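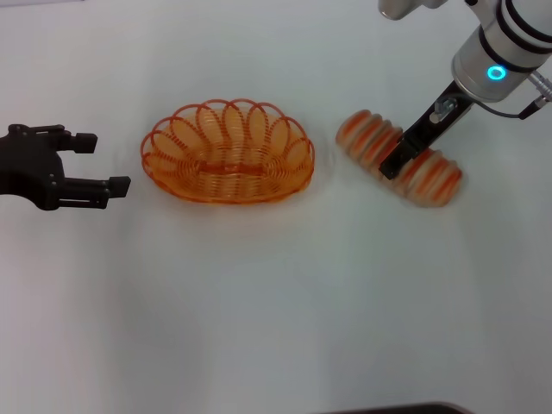
Figure 3. Wire basket and striped bread-shaped item on a white table.

3.2 Bread at home: how long it is kept and where

The second part of the study concerns the bread which households keep after the day of purchase. In the literature on food waste, bread is often treated together with cakes and biscuits, and we believe that this hides an important difference. A cake is normally finished or given away. A loaf, on the contrary, stays in the kitchen for several days, and during these days many small decisions are taken about it. Our interest was in these decisions and in the objects that take part in them: the bag, the box, the drawer, the cloth and the open basket (Figure 3).

The households were recruited in two places, Stusten and Cáceres. In total 500 households received the kitchen diary, and all entries were made during July. Each household was asked to write one line every time a piece of bread was eaten, moved, frozen, given to animals or thrown away. After cleaning, 3839 lines remained for the analysis. Lines in which the kind of bread could not be read were excluded. Lines without an hour were kept, as the hour was not used in this section. The collection of diaries was closed on August 23, 2018, and those which arrived later were not considered.

The coding was done by Austra Koppel and Heriberto Barajas separately. They first read one part of the diaries from each place and proposed a list of storage types. The two lists differed mainly in the treatment of paper bags. In Stusten the paper bag from the bakery was commonly left open on the worktop, and the respondents did not think of it as storage at all. In Cáceres the same kind of bag was folded and put inside something else, so that two storage types were present at the same time. It was decided to code the outermost container only. We are aware that some information is lost by this choice, and we return to it in Section 5.

3.3 The open basket

The open basket deserves a separate comment. In the diaries it appears under many names, and it is not always clear if the respondent speaks about a basket for serving or a basket for keeping. Several respondents used the same basket for both: it went to the table with the meal and came back to the shelf with what was left. In such cases the bread was never really put away. One respondent from Stusten wrote that she "would have to decide that the meal is over" before moving the bread to the box, and that usually other things had to be done first.

Bread kept in this way became hard sooner, according to the diaries, but it was also seen more often. This second point was not expected by us. In households with a closed box or a drawer, the entries for the third and fourth day often contain words such as "found" or "forgotten". In households with an open basket these words are rare. The bread was hard, the respondent knew it was hard, and it was toasted, put in soup or grated while there was still some of it to use. We cannot say from the diaries alone that the basket is the reason. Households that keep bread in the open may simply be those that cook more often.

The material of the basket was mentioned less than we had hoped. Cane, cloth and wire all occur, but most respondents wrote only "the basket". Where wire was mentioned, it was in most cases in connection with crumbs, which fall through and have to be wiped from the table or the shelf. Two respondents placed a napkin inside for this purpose. After this change they began to call the basket a "bread bowl" in their entries, and for a short time they were wrongly coded as a different storage type.

3.4 Differences between the two places

A direct comparison of Stusten and Cáceres must be made with care. The form of the bread is not the same, and a long loaf does not enter in most boxes sold for household use. Respondents in Cáceres often cut the loaf in two parts before storing it, and the two parts could then follow different ways, one to the freezer and one to the basket. The diary had no field for this. Respondents solved the problem by writing two lines, or by drawing a small arrow between lines, and we have coded each part as a separate item.

The freezer was used in both places, but for different reasons. In Stusten it was described as the normal place for a second loaf bought on the same trip. In Cáceres it was described more as a last solution before holidays. The earlier diary study in Kisimell, which used a shorter form and did not ask about the freezer, is therefore not included in this comparison.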